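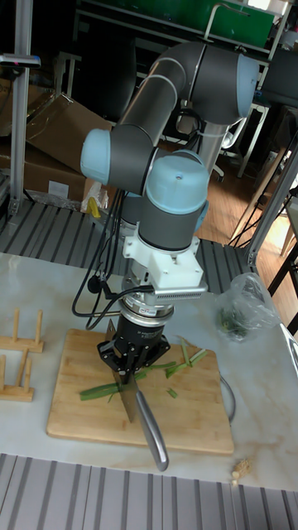

Lelteck puts spring onions on the chopping board, but will canteens pay?

Lelteck says its cutting station could take over the dull end of kitchen prep, starting with green onions. The firm wants 29 canteens to sign up for a trial in November. It has not said what any of them would be charged.

The set-up is plain enough: a wooden board, a steel blade and a bunch of long green stalks. Elie Jaber, who runs the project, claims it will get through 80 bunches in a morning shift.
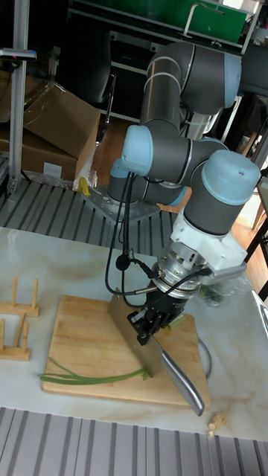
That figure comes from the company alone, and it leaves out the washing, the trimming and the wiping down. Any cook will tell you those jobs eat up the morning – the chopping is the quick bit.

Nabil Harb, head chef at the Oswood canteen, which serves nearly 2000 lunches a week, has yet to be won over. "I want to see the pieces come out the same size," he said. "Then I want to see it done with a wet, floppy bunch from the bottom of the crate."

Lelteck said it would publish results after the trial – it did not say when.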